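Interim Progress Report: Handheld Gripper Kit Evaluation
Submitted to: Altura Program Office
Prepared by: Liên Lục, Evaluation Lead, Wulham
Date: Sep 18, 2023

1. Purpose of this report

This report covers the first phase of the evaluation of the Kavau handheld gripper kit, carried out by Wulham under the Altura equipment grant. The grant asks us to determine whether the kit is suitable for recording household handling tasks at partner sites, and whether the service plan sold with it offers fair value.

2. Work completed

The team received 4 kits and set them up according to the supplier's guide. Vinh Huỳnh trained the operators and supervised all recording. The target for this phase was 400 garment-handling recordings, and it has been met. Across all task types, the project now holds 2279 recordings, including short trials kept for reference.

Garment work was given priority at the request of the program office. Operators sit at a small table and handle one item at a time, with a gripper in each hand. Dark fabric was included from the start, as the supplier's own material shows mostly light-colored towels and shirts. 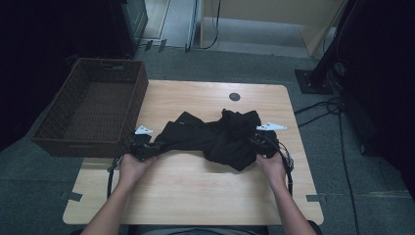

Operators reported that the grip on thin cloth is firm and that edges can be held without much practice. Picking up a single layer from a bunched garment remains slow. Two operators also noted hand fatigue in longer sessions, and session length has been shortened as a result.

3. Issues

Cable routing is the main complaint. The guide gives little advice on it, and operators working seated had to adjust the cables between recordings. We have asked Kavau for longer leads and a wrist clip. One marker plate came loose during setup and was replaced under the service plan - the part arrived promptly and without charge.

The Tạ review software handled the recordings without loss, but export is slow for large batches. A fix has been promised for the next release.

4. Budget

Spending is within the approved amount. The only unplanned item was $400 for additional table space and storage, charged to the equipment line.

5. Next steps

Phase two will cover folding and sorting, with the same operators. A comparison of the basic and extended service plans will follow, and the final report is due in December. We request approval to keep all kits on site until then.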